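Equipment Planning Group, Favstead site
Minutes, June meeting, 2 p.m.

Chair: Margit Kerekes. Notes of the previous meeting accepted with one spelling fix.

Item 3. Cleaning robot, Treloar proposal

Treloar wants us to commit to two units for the restroom rounds, with simulation work continuing while the order goes through. Margit asked what we would be paying for that we could not see running on a real floor today. The reply was a list of tasks in simulation, toilet cleaning with a brush among them. Several present felt that a rendered bathroom is a long way from ours at the end of a shift.

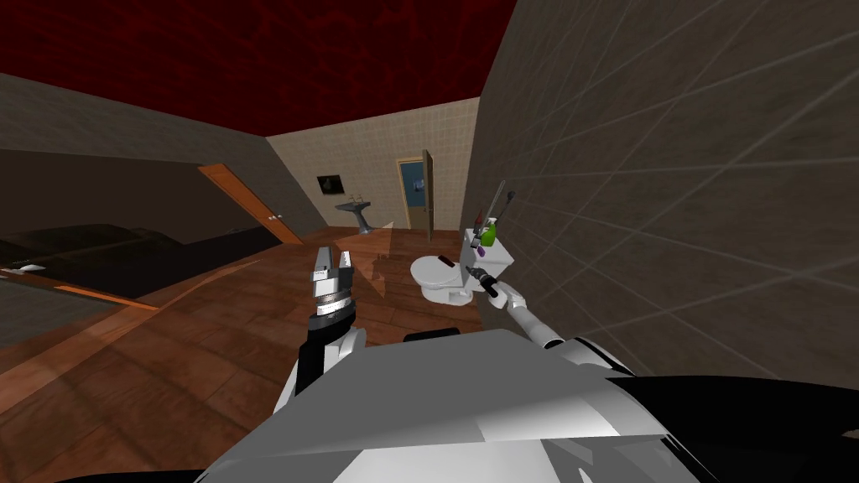
The quote also leaves out spare grippers, floor mapping and training. Facilities put the missing items at about 15 percent on top — more if the service plan is charged per arm. Cemura's quote includes all of these but gives no delivery month. Neither firm has named a customer we can call.

Margit said she would not sign for a purchase on simulated results alone. Agreed to ask both firms for a trial on site, at their cost, before any money is set aside. The budget line stays at zero until then.

Item 4. Tumimitz floor scrubber

Battery replacement approved. Lease has 11 months left. No discussion.

Item 5. Storage

Held over.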